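Feb 15, 2018

Every winter the same offer lands in my mailbox: trade in the old car, get a "certified" used one, sleep better. This year I went over to Trendau to see what the word buys you.

The car was a Niden sedan, clean, one owner, priced $1,431 above a nearly identical one on a private ad in the next town. What did the extra money cover? A 78-point inspection, said the salesman. I asked to read it. Point 38 was "horn operates." Point 3 was "floor mats present." The timing belt, a job that costs real money at that mileage, wasn't on the sheet.

The warranty comes through an outfit called Fistamari, and it leaves out wear items. I asked what counts as a wear item and got a brochure.

Maybe I'm being unfair. Some people want a dealer to yell at when things go wrong, and I can see paying for that. I'd still take the private car, hand a good mechanic an hour's pay to put it on the lift, and keep the rest for tires.

My own wagon went in for brakes in October and hasn't complained yet. I'm keeping it until it does.
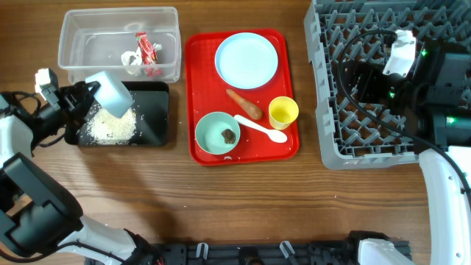
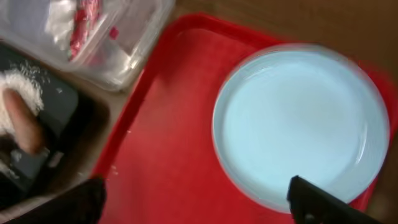
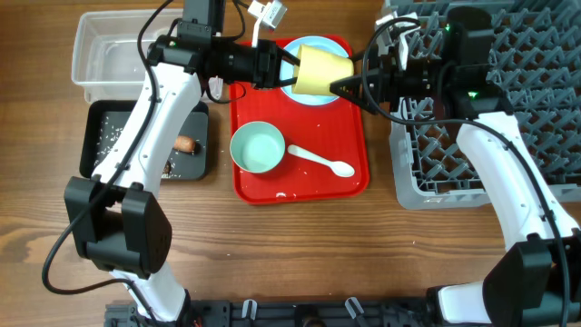 Trays and tableware, with robot arms at work.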